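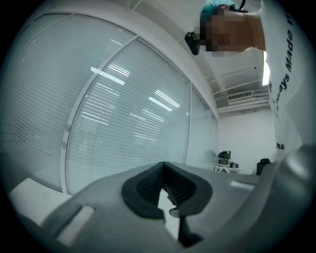 *The view from the hand-held gripper, with the glass partition and its blinds behind.*

Hi Modupe,

The progress note you asked for, a bit longer than the last one as there's more to tell this time. I'll start with the numbers and then get on to the grumbling.

We've now got 1,114 demonstrations for the Drorkik work, all done by hand with the gripper tool. Of those, 117 are the drawer task and 105 are the cup-on-a-hook one, and the rest is plain pick and place, which everyone finds dull but which the training seems to love. Diệp Phùng did most of the drawer ones and has got very good at it (much smoother than me, I jerk at the end of every pull).

**What's gone well**

Holding the tool yourself is so much quicker than driving the arm from the remote desk! I know you were keen on the remote control side when we wrote the bid, and we haven't dropped it, but a new person can pick up the gripper and be doing usable takes before their tea has gone cold. With the remote desk it took me most of a week before I stopped bumping into things. We're keeping remote control for the heavy lid task, where I want the arm's own weight and speed in the recordings.

The wide lens is paying off too. You get a lot of room in every take as well as the finger pad, and the position tracking likes having edges to hold on to. The glass gives us some trouble though – the ceiling lights show up in it as bright bars, and when you turn the tool they slide about and the tracking follows them. I've asked Tasby to quote for matt film on the panels. If that's too dear we'll just face the other way.

**What hasn't**

We threw out more takes than I'd like in March, nearly all of them mine, for closing the fingers too early. The arm copies what it's shown, so it learnt to close early as well, and spent a whole afternoon pinching the air in front of a mug. Those takes are gone from the set and the retrained version is better, though still a bit eager.

The spare finger pads from Cestell are late again. We're down to 7 and they do wear.

**Money and what's next**

We're inside the budget for people and slightly over on parts, and the sheet is in the shared folder. Next up is the folding task, which needs two grippers and two hands that agree with each other. I'd like to move the Cabanatuan visit back until that's working – could you let me know if the grant allows it?

September 23, 2023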